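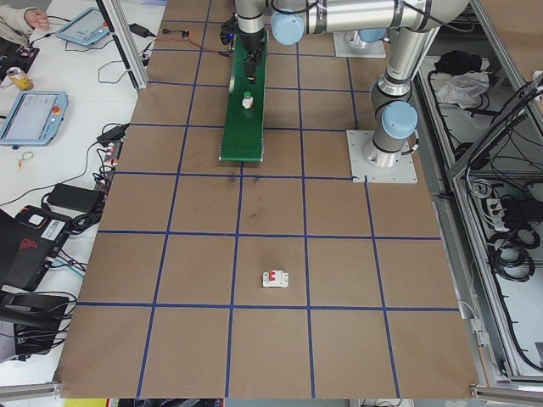
Cardboard, blue tape, one small breaker. 24 Dec 2019

1/
Some people asked me about the cardboard on our table, so I write a short thread. It is a cheap thing and it helped me very much this year. We started it in July, when Tegan Hapeta complained that small parts never return to the place where she left them.

2/
The cardboard is plain brown, from delivery boxes. I opened the boxes, cut away the flaps and laid the flat sides up. Please do not use the pieces with a fold in the middle. The fold rises again after a few days and everything small rolls down from it.

3/
The lines are dark blue tape. First I tried a pencil, but pencil on brown cardboard is very hard to see in the evening. Then white tape, which looked nice for one week and then looked like an old bandage. Dark blue is good for the eyes.

4/
How to make the lines: tape all the long ones first, then cross them with the short ones. Do not pull the tape. If you pull, it becomes shorter again later and the ends lift. I learned this with 8 meters of tape in the trash.

5/
In the middle we have four columns. I did not measure the squares with a ruler. Muthu Kurup wanted to measure everything again, I wanted to go home – we kept them.

6/
The rule is simple. One square, one thing. If I say "the breaker is in the low square near the middle", the other person finds it without asking me two more times. For me, who must sometimes search for the English word, this is a big relief.

7/
The breaker is the small white one with the red switch. It comes from a box of old electrical parts that Tegan got from Udau, a shop which was closing. She paid 18 for the full box and still says it was too much.

8/
Question from a reply: does the cardboard get dirty? Yes. Look in the square above the breaker, there are some dark smudges. I do not clean them. An eraser makes it worse and a damp cloth makes it soft. When it is too ugly I change the piece.

9/
Question two: why not a proper cutting mat with printed lines? I looked at one from Fladix. It is a good mat, but the squares are very small and the price for our size was 332. For cardboard I pay only the tape.

10/
Bottles also have to stand somewhere, like the small white one with the light green cap, farther back. I prefer such caps in a clear color. With white bottle and white cap I always take the wrong one.

11/
The white table on the left is a different story. No tape there, no squares, and so there is a drink can between the things. I have proposed to give the can its own square. Muthu says a drink is not a part.

12/
The shelves on the right are my task for January. The black cables are already coiled, I am a little proud of this. The white cloth is still crumpled. I have 14 hooks in a bag and I want to hang as much as possible.

13/
One more tip, from my cousin Tăng: write the date of the last change under the cardboard, not on top. On top it becomes one more thing to look at.

14/
If somebody knows a tape which leaves no glue on a painted table, please write me. The one I have is fine on cardboard, but at the outer edge I have to scrape it with an old bank card – this takes me half of a morning each time.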